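4. How second-hand shops arrange their stock

What pleased us most in the Plirkdale survey was how few shops sort by size. Of the 189 shoppers we spoke to, 90 said they would sooner browse by colour, and several were keen to tell us why! A rail that runs from cream to rust invites people to touch things, and touching, as Takeda (our second author) found in his earlier work on Bikport, is very often where a sale begins.

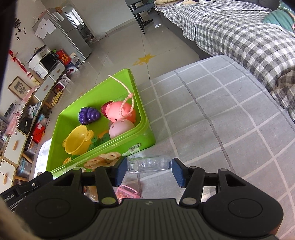
Mixed rails do slow people down, though. Shoppers at Dela Peña spent longer with each coat and put more of them back, yet they left in wonderfully good spirits – one had come in for a belt and went home with a wool cape. Zavley, which keeps strictly to sizes, had quicker visits and far less chat at the till. We visited each of the 4 shops in our main group twice, in May 2019 and again in June, and the pattern held.
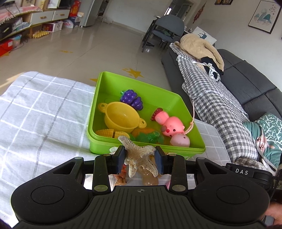 Figure 3. Photographs, second set.

4.1 Labels and prices

Handwritten tags were a delight to study. Nine of the sellers added a line on the garment's age or maker, and shoppers read these aloud to their friends. We return to price in Section 5.

Comments

marlow_k: Lovely read. Did any shop sort by decade?

Noboru Takeda: One tried it for a month. The seventies rail was always a mess.

pinstripe: Colour every time for me – sizes on old clothes are hopeless anyway.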